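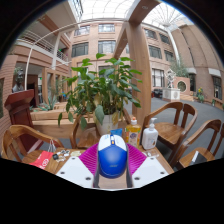 The table in question, mid-accumulation.

How to Clear a Shared Table Without Starting a Feud

Every shared table fills up. It starts with one person setting down a mouse, and by the end of the month there's dish soap. I've been clearing the long tables at Ekwueme, where I rent a seat, long enough to have a system, and I've been wrong about other people's belongings often enough to have rules.

The whole thing takes less time than the argument about whose turn it is. Do it around four in the afternoon, when most people have given up on the day but haven't left yet. You want the owners within earshot.

What you'll need

One tray or shallow box
A soft cloth, plus a second one for drying
A small bowl of warm water
Sticky notes and a pen
A saucer or jar lid

Step 1. Announce it

Say "I'm clearing the table" out loud, once, in a normal voice. Anyone who cares will come and get their things. Anyone who doesn't look up has agreed to Step 5.

Step 2. Take out the obvious trash

Crumpled paper goes first, but flatten it before you toss it. I once threw away a ball of white paper that turned out to be Yetunde Akinola's only copy of a seating plan for 50 people, and I was still hearing about it in June.

Small clear plastic things are harder. Is it packaging? Is it the important part of something that costs $330? Put it in the tray. You'll find out.

Step 3. Corral the small stuff

Keys and clips go in the saucer, all together. Don't try to work out which key belongs to whom. Keys that have been lying next to a paper bag for a week are either vital or open nothing, and they look the same either way.

A paper bag with string handles counts as one object. Don't unpack it. If it's still there tomorrow, fold the top over and move it to a chair. I know the bag is a nice color and makes the table look festive. It's still a bag.

Step 4. Deal with the bottles

Soap migrates. Somebody carries it over to wipe up a coffee ring, and then it lives there, and then a second bottle shows up to keep it company. Wipe the bottom of each bottle before you carry it anywhere, or you'll leave a trail of sticky circles. Dish soap goes back to the sink. Pump bottles go wherever people wash their hands. Tubes that stand on their caps should be kept upright, and check that the cap is closed first. Feng-yi Ho didn't check, and we lost a tote bag.

If you plan to wash the table (you do, see Step 6), leave the dish soap until last.

Step 5. Label the orphans

Anything unclaimed gets a sticky note reading "Yours?" and goes in the tray. Leave the tray at one end of the table for a couple of days. Ebuka Dauda at Avimmont, where they have a lot more tables and a lot less patience, gives people until lunch. Your call.

The mouse is a special case. A mouse on a table always looks as if its owner has just stepped out, and it can look that way for months. Move it to the middle, where it can't get knocked off, and ask around. Turn it over and switch it off if it has a switch. Pick it up by the sides so you don't leave thumbprints on the glossy part, and don't set it on anything damp.
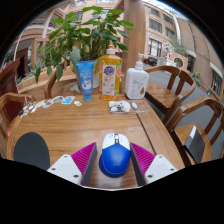
Step 6. Wash the wood

Put one drop of dish soap in the bowl. One. Ikechukwu Ogbonna believes in a generous squirt, and his end of the table has felt faintly tacky ever since. Wring the cloth out until it stops dripping, then wipe along the grain. Go easy over any seam in the top, where crumbs settle and water likes to sit. Dry with the second cloth right away.

Flat pads and mats get lifted, wiped on both sides, and put back once the wood underneath is dry. You'll want to skip this. You'll see why you shouldn't when you lift one.

Step 7. See to the plant

The plant stays. Jummai Onyeka feels strongly about the plant, and she's bigger on this than I am on clear surfaces. Pull off dropped leaves, wipe the dust off the broad ones with a clean corner of the cloth, and empty any water under the pot. Yellow tips can mean too much water or too little, so before you heroically pour your glass into it, stick a finger in the soil.

Step 8. Check the chairs

People clear a table and forget the seats, where half the mess has gone to hide. Look on each one for notebooks, phones, and other flat dark things that disappear against wood. Check the chair backs too, for anything looped or hanging. Then push the chairs in.

How often?

Twice a week for a busy table. Left alone, ours is back to its natural state in four days.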